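Search the help pages
Home | Ask | Topics | Grippers and arms | Sign in

Can I pick a gripper from simulation runs alone?

I have to choose between the Walto finger set and the Emmont one by the end of the month. No hardware until I order. The reseller says their simulator "settles it." I don't believe that, but I have nothing else, so I've been running both in the same rendered office.

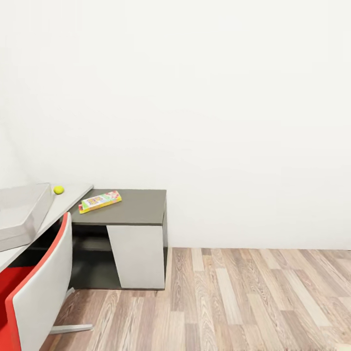

Each set gets 274 grasps. Walto comes out ahead by 17, and that lead disappears when I change the friction setting. So what did I measure?

Answer 1

You measured the friction setting. I ran 600 grasps last February with Hoarau's controller and got a lovely table that didn't survive the first week on a real bench.

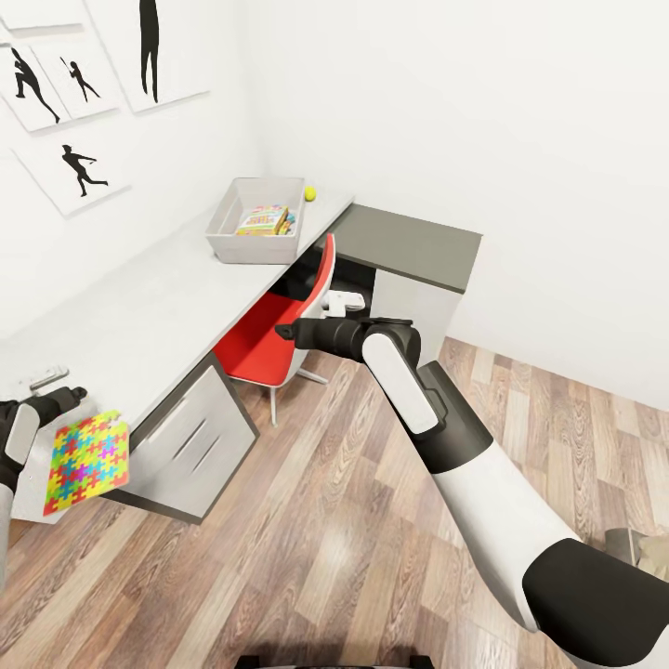

Sim is still good for reach and clearance, and I'd trust it there. Run the awkward stuff. Holding a jigsaw board out in front of a desk with one arm while the other goes for the floor by a chair will show you collisions and bad elbow angles. It won't tell you whether the board slips. Ignore anyone who quotes a success rate without the contact parameters.

Answer 2

just buy the cheaper one, they're all the same

Answer 3 (Timothée Besnard)

They aren't all the same, but the vendor numbers won't help you see how. Sweep friction over 6 values and throw out any result that flips.
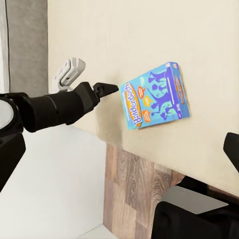

Then look at what's left. In my case it was fingertip shape and where the wrist camera loses sight of the object. Both held up later, more or less.

Ask whether the Zomham plugin is handling your contacts, too. Its defaults are generous.

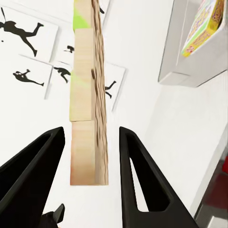 And get a loaner before you pay. If the reseller is so sure, two weeks with a real pair shouldn't bother them.

Contact | Copyright 2025 | Back to top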